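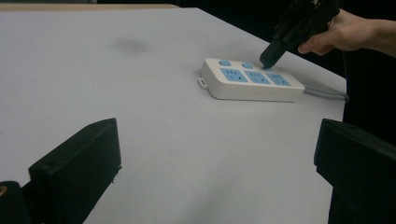
Foro Stastville > Manipulación > Software: percepción y control

Tema: La política duda entre los botones de la regleta

pinza_y_tuerca
Estamos entrenando una política para pulsar los botones de una regleta con pinzas de mano como fuente de demostraciones. Tengo 445 episodios en el conjunto. La aproximación sale bien, pero en los últimos centímetros la punta oscila entre un botón y el otro y a veces acaba encima de una toma. Entrada: cámara de muñeca, pose relativa y apertura. Salida: bloques de acciones de 9 pasos. El planificador es Calten, sin tocar nada de fábrica. ¿Alguien ha pasado por esto?

rmolino
¿Los episodios llevan etiqueta de qué botón toca? Si mezclas los dos objetivos sin condicionar, la red promedia y se queda en medio.

pinza_y_tuerca
No, sin etiqueta. Pensaba que con la imagen de muñeca bastaba.

gradiente_sur
No estoy de acuerdo con rmolino. Una cabeza de difusión aguanta bien dos modos. Yo miraría antes la latencia. Si la imagen llega tarde respecto a la pose, el error aparece al final del movimiento, que es donde duele.

rmolino
Aguanta dos modos dentro de un bloque. Si replanificas cada pocos pasos puedes saltar de uno a otro, y esa oscilación es la que describe.

pinza_y_tuerca
Subo una vista desde arriba por si ayuda con la geometría.

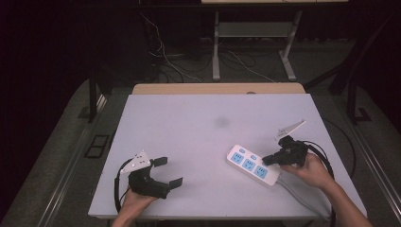

Las dos pinzas sobre la mesa, con la regleta en diagonal.

Las placas triangulares blancas son los marcadores. De ahí saco la pose de cada pinza en coordenadas de mesa.

kp_ki_kd
Con la regleta en diagonal, ¿la orientación cambia entre episodios o está siempre parecida? Si casi no cambia, la red aprende la posición en la mesa y se olvida de mirar el botón.

pinza_y_tuerca
Cambia poco. Es un punto, lo apunto.

kp_ki_kd
Otra cosa: botones azul claro y tomas del mismo color. A resolución baja se confunden. Prueba a recortar el centro de la imagen de muñeca antes de reescalar.

gradiente_sur
Insisto con los tiempos. Mueve una pinza de lado a lado, saca la velocidad por flujo óptico y por pose, y correlaciona las dos curvas. Se hace en diez minutos con el script de sincronización de Sisodia.

pinza_y_tuerca
Hecho. Salen 4 fotogramas de desfase entre la cámara de muñeca y la pose.

gradiente_sur
Pues eso explica buena parte.

rmolino
Explica que falle por un margen constante en el sentido del avance. Que cambie de botón, no. Yo haría las dos cosas.

pinza_y_tuerca
Actualizo. He corregido el desfase y he vuelto a entrenar: ya no se pasa de largo, pero sigue dudando en algunas salidas. Después he añadido la etiqueta de botón y con eso la duda casi desaparece. El recorte central no lo he probado todavía. Tengo la configuración guardada en la rama vustivov, commit 1196, por si alguien quiere compararla con la suya.

gradiente_sur
¿Entrenaste con etiqueta y sin corregir el desfase? Sin esa prueba no sabemos cuánto pone cada cambio.

pinza_y_tuerca
No. La dejo en cola para esta noche.

kp_ki_kd
Si vas a grabar más, gira la regleta entre tomas y desplázala también. Y separa para validación orientaciones que no estén en el entrenamiento, que si no la curva te va a salir bonita y no te dirá nada.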